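Sorkside Community Kitchen: Call for Participants, Family Bread and Recipe Project

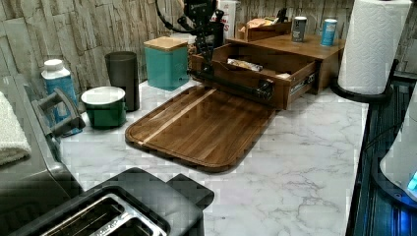 Who we are

Sorkside Community Kitchen is a small non-profit organisation in the east end of the city. We have a shared kitchen, a dining room with long tables, and a little library of cookbooks in 11 languages. Newcomers and long-time neighbours use the place together. In the daytime there are cooking classes for parents and seniors, and in the evening the kitchen is rented to people who are starting a food business.

This year we begin a new project with the name Deria. We want to collect family recipes for bread, flatbread and filled pastry, to test them properly, and to print them in a book which will be given free to the public libraries and the school libraries of our district. We are looking for 20 participants who will cook with us, tell us how the bread was made at home, and help us to write it down in a manner that another person can follow.

What is the project about

Many of us learned to bake by standing beside a grandmother, an uncle or a neighbour. Such a person does not say "take 300 grams of flour". She says "take flour until it feels like your earlobe". This is a good instruction if you are standing in the same kitchen, but it is difficult to send it to a cousin in another province. When I moved here I telephoned my mother four times for one recipe of cheese pastry, and every time the quantity of yoghurt was different. She was right every time, as she was thinking of different flour.

In the Deria project each participant brings one recipe. You cook it two times with us. The first time you cook as you always do, and a note-taker writes everything and weighs each thing before it goes into the bowl. The second time another participant cooks from the notes, and you stay nearby and do not help. This second part is where the mistakes of the notes are found. In our small trial in the winter, the notes for one flatbread forgot the salt completely.

Who can take part

You can apply if:

you are 18 years or older on the first session;
you live, work or study in Sorkside or in one of the neighbouring districts;
you know at least one bread or pastry which you learned from a family member, a friend or a neighbour, and not from a printed book or a video;
you can come to all six sessions.

You do not need to be a professional baker. We would be glad to have also persons who bake badly but remember well. Men are very welcome, and I write this specially because in the trial group we had only one.

The bread can come from any place. Bannock, pita, roti, soda bread, tourtière crust, manakish, lavash and butter tarts are all of equal interest for us. If your family is in Canada since many generations and you think your recipe is too ordinary, please send it all the same. We have received until now very few recipes of this kind, and the book would have a hole without them.

Your level of English is not a problem. Leen Zoubi can interpret from Arabic and Esmaeil Taheri from Farsi. For other languages, write it in your application and we will try to find somebody. You may also bring a relative to interpret for you, and this relative will receive the meal and the bus tickets, but not the honorarium.

What you will do

There are six sessions, and each one takes three hours, from 5:30 p.m. to 8:30 p.m. The sessions begin in August.

Session one is an introduction. We eat together, sign the papers, and you receive your apron and your binder. Corinne Ridgeway explains food safety in the shared kitchen, and you choose your cooking day.

Sessions two and three are the cooking from memory. The group is divided in two halves, so that there is an oven free for everyone. On the evening when you do not cook, you are a note-taker for another participant.

Session four is for the stories. You sit with Hussam Masri for a recorded conversation of 30 to 40 minutes. He will ask who taught you, for which occasion the bread was made, what was eaten with it and what you changed after moving. You can refuse any question. Those who wait for their turn will work on the drawings of shapes and folds, for example how a pastry is closed at the corners. No drawing talent is required.

Sessions five and six are the cooking from notes, the corrections and the tasting. Families are invited for the last hour of session six.

Between the sessions there is some homework, never more than one hour in a week. Mostly it is reading of the typed notes and marking what is wrong.

What you will receive

An honorarium of 291 dollars for the full six sessions, paid by cheque or by e-transfer after the last one. If you must stop because of illness or a family emergency, we pay for the sessions where you were present.
All ingredients. Please do not buy anything by yourself, as we cannot reimburse it without previous agreement.
A hot meal at every session.
Bus tickets for both directions, or free parking behind the building.
Two printed copies of the book, and a printed copy of the text of your conversation if you want it.
Free child minding in the dining room for children from three to 10 years. Please tell us the number and the ages in your application.

Please note that the honorarium may count as income. If you receive social assistance or a student grant, ask your worker or your school before you sign. Corinne can write a letter which explains the payment.

The kitchen and the equipment

The kitchen has four domestic ovens, one deck oven, two stand mixers and six work stations. Scales, bowls, pans, rolling pins and thermometers are provided. One of the stations is lower than the others and can be used from a wheelchair or a stool. The entrance, the washroom and the dining room are all on the ground floor.

If your bread needs a special tool, such as a saj, a tawa, a carved stamp or a certain cushion for putting the dough on the wall of the oven, you are invited to bring your own. Mark it with your name. We lock the tools in a cupboard between the sessions if you do not want to carry them home.

We cannot have an open fire inside the building. For breads that are baked in a clay oven we can discuss the outdoor oven of our neighbours at Pladel Garden. It is available on two evenings only, so please mention it early.

Allergies

Wheat, eggs, milk, sesame and nuts will be in use at every session. We clean between the groups, but we can't promise a kitchen without traces. Persons with a severe allergy to any of these should speak with Corinne before applying. Gluten-free recipes are welcome and are cooked in the first time slot of the evening, on washed stations.

No pork and no alcohol are used in the sessions. Recipes that contain lard can be tested at another hour with separate pans, so please do not exclude yourself for this reason.

Your recipe and your privacy

The recipe stays yours. You give us the permission to print it in the book and to put it on our web page for a period of five years. You can sell the same bread, teach it, or publish it somewhere else whenever you like.

In the book you can appear with your full name, with the first name only, or without a name. The recordings are kept by us and are not put online. If you change your mind, you can withdraw your recipe and your conversation until the day when the book goes to the printer, and we will remind you of this day by telephone or e-mail two weeks in advance.

The printing is done by Nseir Press in an edition of 4000 copies. The book will not be sold.

How to apply

Please send us the following:

your name, your telephone number and the best hour to call you;
the name of your bread or pastry, in your own language and, if possible, in English;
from whom you learned it, and where;
some lines about how it is made (exact quantities are not necessary);
your allergies, your needs for interpretation, and the children for child minding.

One page is enough. You can write in any language and by hand. You may also leave a voice message at extension 2212, and Leen will write it down for you. Paper forms are at our front desk from 9 a.m. to 6 p.m., and in the same place there is a blue box for returning them.

Please do not send baked samples with the application. It was done in the past with very kind intentions, but we had no possibility to store them.

How we choose

Keegan Merrick and Leen read all the applications. We look for a variety of breads, of methods and of ages. If two persons propose nearly the same recipe, we may ask them to work as a pair, with a full honorarium for each. We call every applicant, also those who are not selected, and there is a waiting list in case that a place becomes free.

Applications are open until the end of July. The answer will come in the first week of August.

Questions

For questions about the sessions, the payment or food safety, ask for Corinne Ridgeway. For questions about the recordings, ask for Hussam Masri. Both can be reached through the front desk.

We thank you for reading until here, and please pass this call to your aunts, your fathers-in-law and the neighbour whose kitchen smells good in the morning.

Esmaeil Taheri
Coordinator, Deria project
Sorkside Community Kitchen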